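アンティークのティーキャディーに手を出してしまいました

2026年5月27日

ついに買ってしまいました、ティーキャディー。お茶っ葉をしまっておく、鍵のかかる小箱です。イギリスでお茶がまだとても高かったころ、使用人に持っていかれないように奥さまが鍵を腰に下げていた、というあの箱。もう何年も「見るだけ、見るだけ」と言い続けてきたのに、とうとううちの棚にひとつあります。夫にはまだ値段を言っていません(このブログは読んでいないはず)。

きっかけは去年の9月の旅行でした。友人の結婚式に呼ばれてコルサムという町に泊まったのですが、式の翌日がぽっかり空いてしまって、宿の人に「骨董が好きなら坂の下の店に行くといい」と教えてもらったんです。Mnguniという看板の、間口のせまい、奥にずーっと長い店。入口のあたりは正直ガラクタ寄りで、欠けたカップとか、片方だけの燭台とか、そういうものが積んであって、ああこれは冷やかして終わりだなと思いながら奥へ進んだら、いちばん奥のガラスケースに箱ばかり並んでいました。

裁縫箱、手紙箱、嗅ぎたばこ入れ、そしてティーキャディー。心臓がドキッとしましたよ、ほんとうに。

店番をしていたのがベンジー・ティオレンティーノさん……と最初は聞き間違えていて、あとで名刺を見たらBenjie Tolentinoさん、ティオではなくてトレンティーノさんでした。失礼しました。この方がとにかく箱に詳しくて、私のつたない英語にも根気よく付き合ってくれて、ケースの鍵を開けてひとつひとつ手に持たせてくれるんです。日本の骨董屋さんだと、ガラス越しにじーっと見て帰ることのほうが多いので、これは嬉しかった!

そこで教わったことを、忘れないうちに書いておきます(といってももう半年以上たっていて、半分くらいはメモ頼みです)。

まず、蓋を開けたら匂いをかぐこと。古い箱は古い匂いがするのが当たり前で、ニスの匂いがつんと来たら、最近になって塗り直されているかもしれない。塗り直しがぜんぶ悪いわけではないけれど、値段には関わってくるよ、と。それから蝶番のまわり。ネジ穴がふたつ重なったような跡があれば、蝶番が付け替えられている。鍵穴のまわりの飾り板も、外した跡がないか斜めから光を当てて見る。底のフェルトは貼り替えられていることがとても多いから、そこは気にしすぎないこと。

中の仕切りの話もおもしろかったです。大きめの箱は中が左右に分かれていて、緑茶と紅茶を別々に入れたんだそうです。真ん中にガラスの鉢が入っている型もあって、あれは茶葉を混ぜるためだとか、いや砂糖を入れたんだとか、人によって言うことが違うみたい。トレンティーノさんは砂糖派でした。私は混ぜる派でいたいなあ、そのほうが楽しそうだから。

で、そのときは買わなかったんです。買えばよかったのに! 欲しかったのは角を落とした八角形の、蓋に貝殻の象嵌が入った小ぶりのもので、手のひらにのせるとほんのり重くて。でもスーツケースは結婚式用の靴でぱんぱんだったし、木の箱を飛行機で揺らすのもこわいし、何より値段を円に直したところで頭が真っ白になって、「考えます」と言って帰ってきてしまいました。

帰国してから、まあ後悔しましたよね。夜中に布団の中で八角形のことばかり考えて。冬のあいだじゅう、オークションの結果を眺めたり、図書館で家具の本を借りたり、ほとんど恋わずらいです。

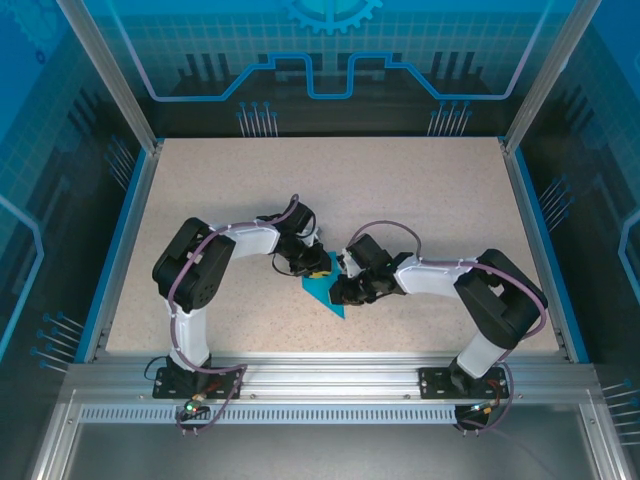
それで春になって、Prirdaleというネットオークションのサイトに登録しました。ヨーロッパの中小のオークション会社がまとまって出品しているところで、検索に「tea caddy」と入れるとずらずら出てきます。ここからがまた沼でした。写真がきれいな出品ほどなぜか値が上がって、暗くてぼんやりした写真のものは誰も入札していなかったりする。私は断然、暗いほう狙いです。

最初に入札したのは鼈甲のキャディーだったのですが、これはあとで冷や汗をかきました。鼈甲は国際的な取引に規制があって、古いものでも書類がないと国境を越えられないんですね。象牙も同じで、鍵穴の飾りが象牙だったりする箱はけっこうあるんです。さいわいほかの方が競り落としてくれたからよかったものの、もし勝っていたら大変なことになっていました。これから海外で箱を買おうという方、素材だけは必ず先に確認してくださいね。私は今では質問欄に、鍵穴の素材は何ですか、と毎回しつこく書いています。

二度目はりんごの形をしたキャディー。果物の形のものは昔から人気で、そのぶん後から作られた写しもたくさん出回っているそうです。どうしても見分ける自信が持てなくて、締切の直前に画面を閉じました。今思い出しても胃がきゅっとなります。あれ、本物だったらどうしよう。

そして三度目に出てきたのが、今うちにある箱です。Geltauという会社の出品で、説明文はたったの2行。「木製小箱、鍵なし、傷あり」。ティーキャディーとさえ書いていないんです! でも写真をよくよく見ると中がふたつに仕切られていて、内側にうっすら銀色の紙みたいなものが残っている。これは茶箱だと思いました。湿気を防ぐのに錫や鉛の箔を内側に貼っていたと、例のトレンティーノさんに教わっていたんです。習っておくものですねえ。

入札していたのは私を入れて3人でした。日本時間では夜の11時の締切で、お風呂にも入らず、パソコンの前で正座していました。最後にぐっと上がるかと思いきや、一度も競られることなく、するっと私のものに。あまりにあっけなくて、逆に「何か見落としたかな」と不安になったくらいです。

届くまでが長かった。途中で荷物の追跡がぴたりと止まってしまって、7日間まったく動かず、問い合わせのメールを書いては消し、書いては消し。ようやく届いた箱は、新聞紙と古いタオルでぐるぐる巻きになっていました。タオルで骨董を送ってくるとは思わなかったけれど、これがいちばん安全だったのかもしれません。

さて、実物です。木はマホガニーだと思います(自信はそこそこ)。蓋の縁に細い黒の線が入っていて、右の角が少し欠けています。蓋の裏には前の持ち主のものらしい鉛筆の字があって、数字がいくつかと、読めない単語がひとつ。値段のメモなのか、お茶の量なのか。こういうのがいちばん嬉しいんです、私は。きれいに直されてしまった箱には、こういうものが残っていませんから。

鍵はやっぱりありません。錠前そのものは生きているようなので、合う鍵を探すか、作ってもらうか悩み中です。近所の鍵屋さんに写真を見せたら「うちは玄関専門だから」と笑われました。古い家具の錠前を見てくださるところをご存じの方がいたら、コメント欄で教えていただけると本当に助かります。

欠けた角のほうは、しばらくこのままにしておくつもり。本を読むと修復の話はいくらでも出てくるのですが、読めば読むほど手を出すのがこわくなります。とりあえず乾いたやわらかい布でほこりを取って、直射日光とエアコンの風が当たらない場所に置く。ワックスは来月もう少し勉強してから。勢いで家具用のスプレーをかけそうになったけれど、我慢しました、えらい。

よく聞かれるので先に書いておくと、お茶は入れません。内側の箔が鉛かもしれないので、口に入るものは絶対にやめたほうがいいそうです。じゃあ何を入れるのかというと、今は祖母の帯留めと、コルサムの店でもらった名刺が入っています。

それから、トレンティーノさんにはお礼のメールを書きました。お店で買わずによそで買ってしまったわけなので、ちょっと気まずかったのですが、すぐに返事が来て、「仕切りがあるならいい箱だ、底の裏の写真も送って」とのこと。ついでに聞いてみたら、あの八角形はまだ売れていないそうです。

困ったなあ。とりあえず底の裏の写真を撮ってきます。次回は、鍵探しの続きか、図書館で借りた箱の本の話を書きますね。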